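Bench notebook, kitchen cell, September
Entry opened 9:40, W.N. on shift

Carrying on from the last entry. The question Borska keeps putting to us is whether the arm can take over the after-lunch tidy in a staff kitchen: put things away, wipe the counter, leave the board where the next person expects it. My working position is still that it can do parts of this under supervision and should not be sold as doing the whole.

Changes since last time:
Gripper pads swapped for the softer set. Old pads bagged and labelled, bottom drawer.
Fomovach planner updated. Config copied over by hand because the import dropped the table height again.
Approach speed held at 60 per cent of the limit for all board work.

Board approach first. The bamboo board (OAKSWARE, the one with the juice groove) is a poor match for parallel fingers. Flat on the counter it offers no edge to get under, so the options are to pinch a corner from the side or to push it until something overhangs. A person does the second without thinking about it. The planner has to be told there is such a thing as an overhang. The groove is also a nuisance for depth, as it reads as a step on some passes and vanishes on others. The marble pattern doesn't help the edge finder either. Grey veins get proposed as board edges when the threshold is low.

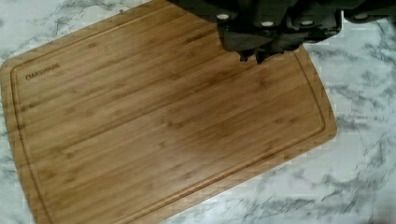

Can it clear a kitchen counter without a person standing by?
Not at present. It handles single light objects well enough to be left for a few minutes, but a stuck grasp or a wrong guess about what is under an object still needs someone to step in.

Set the threshold to the higher value and left it there. Costs us some pale edges, which I can live with for now. To do: try the edge finder with the wrist tilted, so the shine on the bamboo moves off the middle of the board.

11:15. Moved on to clutter. I want to write down what makes a normal counter hard, as the proposal from Wysocka treats it as a flat table with objects on it.

Stacked supports. A board sitting on a box is a different job from a board on a counter. The height is off, the box may shift when the board is pushed, and the model of what rests on what is only as good as the last look.
Clear plastic. The snack container is see-through with a frosted lid. Depth returns on the sides are mostly noise. The lid is the only part I would trust for a grasp.
Tall things in open jars. A spoon handle standing up at an angle goes into the collision map as a thin post or doesn't go in at all. I have padded it by hand.
Handles. The planner will take a mug from either side of the rim and ignore the handle. Fine for moving it, useless for handing it to somebody.
Reflective fronts. Toaster and toaster oven are both stainless. Keep the arm out of that strip entirely until the mask is done.

The toy fruit is easy by comparison. Strawberries and lemon are a good size for the fingers and they show up well on the turquoise plate. I would not read much into success with them. Real strawberries bruise, and grip force on this setup is a guess with a number attached.

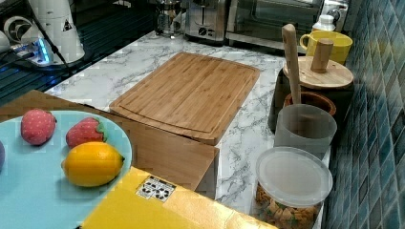
Remigiusz Grabowska read the draft of this over lunch and thinks I am marking it too hard: the kitchen staff at Sillora would be happy with a machine that did only the plates and mugs, slowly, overnight, and left the board and the clear tubs for the morning. Nobody there has asked for speed, and a short list of jobs done the same way every time is worth more to them than a long list done sometimes.

Fair point, and I have changed the wording in the summary from "not ready" to "ready for a restricted list". It leaves the supervision question open. Overnight means nobody in the room, and I want a safe stop that works with an object in the fingers before I agree to that. At the moment a stop opens the gripper, so whatever is held gets dropped. Filed as a fault, 2 on the list.

Wiping not attempted. The cloth tool is still missing its clamp.

14:30. Backed up config, parked arm, power off at the wall. Next session: side pinch on the board corner, then the spoon jar with the padding removed – slow, hand on the stop.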